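Werkstattbuch Papier und Einband
22. Mai 2024

Heute endlich wieder Kleister gekocht! Nach dem Ärger mit dem letzten Ansatz (zu dünn, hat den Rücken gewellt) habe ich Weizenstärke von Pomine genommen, 500 ml Wasser, sehr langsam erhitzt und die ganze Zeit gerührt. Er wird glasig und dann plötzlich fest - genau so will ich ihn haben. Zweimal durchs Sieb, über Nacht abgedeckt.

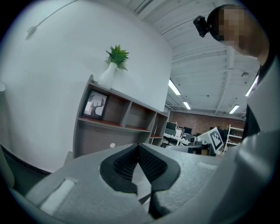 Lesezeit: 2 Minuten

Probeband Nr. 506, Halbleinen, Fadenheftung auf Bänder. Das Vorsatz ist das Nanen-Papier, und ich bin ganz hin und weg davon. Es dehnt sich kaum, die Laufrichtung spürt man sofort beim Biegen, und die Farbe bleibt auch unter dem Kleister ruhig. Beim Siu-Papier hatte ich letztes Mal Falten im Falz, hier keine einzige. Yee-man Kuo meinte schon Anfang Mai, ich solle das Vorsatz vor dem Anpappen kurz feuchten und erst dann einstreichen. Stimmt, macht einen Riesenunterschied!

Rücken rund geklopft, Gaze drauf, Kapitalband in Dunkelrot. Beim Kapitalband bin ich oben einen Hauch zu kurz geraten, man sieht es nur, wenn man es weiß. Nächstes Mal erst nach dem Ableimen zuschneiden. 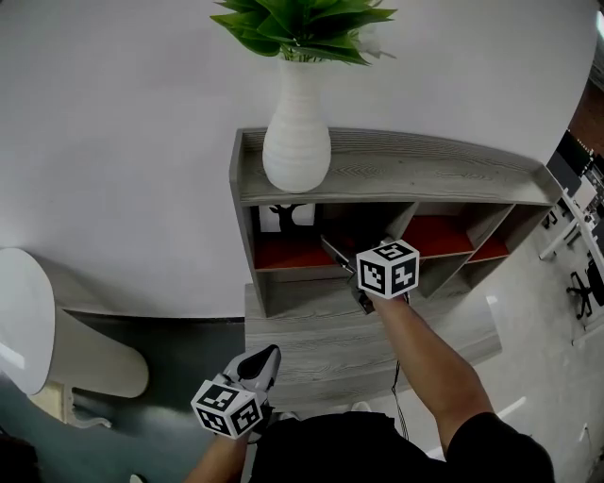
Die Deckel sind Graupappe aus der Stakow-Lieferung, Artikel 2381. Lässt sich wunderbar schneiden, die Kante bleibt scharf und fasert kaum. Beim Falzabstand habe ich lange überlegt und bin bei 7 mm gelandet, der Band klappt jetzt herrlich leicht auf. Mit dem Leinen noch aufpassen: Leim schlägt durch, wenn man zu nass arbeitet. Mischung also lieber etwas dicker, mehr Dispersion, weniger Kleister.

Jetzt liegt alles in der Presse, mit Löschpapier zwischen den Vorsätzen. Morgen Löschpapier wechseln und nachsehen, ob die Deckel plan bleiben. Offen: Titelschild prägen oder drucken? Ich neige zum Prägen - die alte Messingschrift muss endlich mal wieder ran.

Kommentare

falzbein_k: Welches Sieb nimmst du für den Kleister? Meiner klumpt immer.

Yee-man Kuo: Freut mich mit dem Feuchten! Beim Siu bitte auch nochmal probieren.

Heftlade: Prägen!!

Neueste Einträge
Marmorieren mit Carrageen, dritter Versuch
Messer schärfen für Pappe und Leder
Kapitalband selbst umstechen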